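Forums > Manipulation hardware > Kits and reviews > Lirkero hand-held gripper pair

ostwald_r
Posted 30/08/2019
We have had the Lirkero pair for two weeks. The kit is two hand-held grippers with a screen on each, 737 for the set with spare pads. Build is decent. The linkage has little play and the pivots are still tight. My complaint is pad compliance. On rigid parts it holds well. On cloth the tips meet before the rest of the pad does any work.

torque_budget
Are you on the stock pads? The Kallwood pads are softer and fit the same fingers. 391 for a box is steep, but they fixed this for me.

ostwald_r
Stock. I don't think a softer pad is worth more than half the price of the kit.

mlk_bench
Disagree with the diagnosis. Tip-first contact is what you want on fabric. Pinch a small amount, let it bunch, lift. If you need full pad contact on a towel you are grabbing too much of it.

torque_budget
Fine for a thin cloth. Terry or waffle weave springs back and walks out of the tips. The Jakubowski review had the same result, four drops on one towel before they changed pads.

mlk_bench
That review used the old spring. The current one closes harder.

ostwald_r
I have the current spring. Tried it again at home on the marble table, waffle towel and a clear plastic bowl, gripping at a gathered neck as mlk_bench suggests. 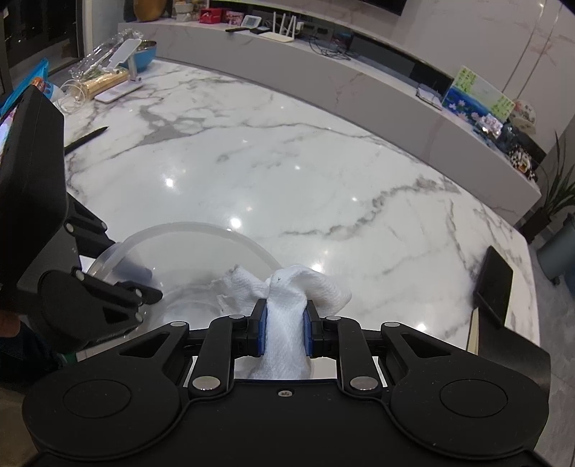
The grip is better at the neck than on a flat fold, I will give you that. Trigger effort is still high, and after an hour my hand notices. I would also like a finer stop on the closing travel – the manual mentions one and I can't find it.

mlk_bench
Set screw under the trigger. Quarter turn at a time.

torque_budget
Sterkevcombe sells a longer trigger lever if the effort bothers you. I still say pads first.

Contact us | Forum rules | Back to top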